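Two-sided cleaning cloths going stiff and linty -- wash, dry and fold advice wanted

Posted in Laundry & Linens by Yolanda Pastor

I have a stack of thick microfiber cloths that I use for the kitchen counters, the bathroom mirror and the inside of the car. They are the two-sided kind, with a plush face and a flatter one, and an edging sewn around the outside. When I bought them they picked up everything. After a few months of washing they feel stiff, they push water around the counter instead of soaking it up, and they leave bits of white fluff on anything dark.

I wash them with the bath towels at whatever temperature the towels need, with Jeltico powder and a capful of softener, and then everything goes in the dryer together. I live in Bedham and the water here is hard, if that matters.

My other problem is folding. The edging has shrunk or tightened on a few of them, so they no longer lie flat. I fold them in half and they spring open or end up with one corner sticking out. The cabinet they go in is small, so I would like them to stack properly. Is there a trick to it, or should I just roll them? And is there any way to bring the stiff ones back, or do I have to buy new ones?

Gonzalo Moya

It's the softener and the towels. Softener leaves a coating on the fibers, and once they are coated they can't hold water. The towels shed cotton lint in the wash and the microfiber grabs it, so that is your white fluff.

To bring the stiff ones back, try this:

Soak them in a bucket of warm water with a small squirt of plain dish soap for 30 minutes. Squeeze them a few times while they soak. Then wash them on their own at 90 degrees Fahrenheit with half the detergent you would normally use, liquid if you have it. Powder does not always dissolve at that temperature and the grains stay in the pile. Skip the softener and add an extra rinse. If the rinse water still looks cloudy, run the rinse again.

With hard water you may need a second round. I had a batch that took two soaks before they felt right. I threw out two that never recovered, and those had been used for car wax, so check whether any of yours had wax or polish on them.

After that, keep them away from anything cotton. I keep a mesh bag hanging on the back of the laundry room door and wash the cloths when the bag is full. Dry them on a rack, or in the dryer on the no-heat setting. High heat is hard on the fibers and also hard on the thread in the edging, and I would guess that is how yours tightened up.

For the edging, pull the cloth into shape while it is still damp. Take hold of two corners, one in each hand, and pull gently along the border until the puckers come out. Do all four sides, then lay the cloth flat on a clean counter or table and smooth it from the middle outward with your palm. Leave it there until it is dry. It won't undo real shrinkage but it helps a lot with the curling.
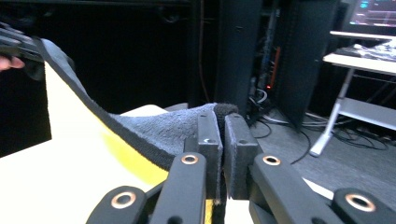 Which side should face out when you fold a two-sided cloth?

Fold it with the plush side in. The plush side is the one that picks up lint and dust from the shelf, so it stays cleaner on the inside, and the flatter side slides better when you pull one cloth out of a stack.

For the fold itself, start with the cloth flat, plush side up. Bring one edge over to the opposite edge and line up the corners first, then the border between them. If the border is thick, let the top layer sit a finger's width short of the bottom one. Two thick borders right on top of each other are what make it spring open. Press along the fold, then turn the cloth and fold it in half once more the other way. Put the stack in the cabinet with the folded edges toward you.

Rolling works too, but rolled cloths fall over unless you have a bin for them.

Ondix

I agree with most of that but I wouldn't bother with the bucket. I put mine in the washer with no detergent at all and a cup of white vinegar, warm, longest cycle. Works on hard water. Don't mix vinegar with bleach, and don't use bleach on microfiber anyway.

I also fold in thirds, not halves. Bring one side to the middle, bring the other side over it, then fold the strip in half. The borders end up in different places so the stack stays level. A stack of 4 fits on my shelf under the sink with room left over. Thirds are harder to get even on a small cloth, so if yours are the small size I would stay with halves.

Mosoti

just buy new ones, they are cheap. I got a bag of 100 of the thin ones and I throw them in the rag box when they get bad. no folding

Yolanda Pastor

Thank you all. I did the soak on half of them and the water came out gray, so there was plenty in there. They are softer after one round and they soak up water again, though one still smears on the mirror. I will do the rest this weekend and try the vinegar on that batch to compare.

The damp pulling helped with the curling, except on the two worst ones. Those have gone to the garage. I am folding the others in halves with the top layer a little short, and the cabinet door closes now. No more softener.

Contact us | Community rules | Copyright 2022 | Back to top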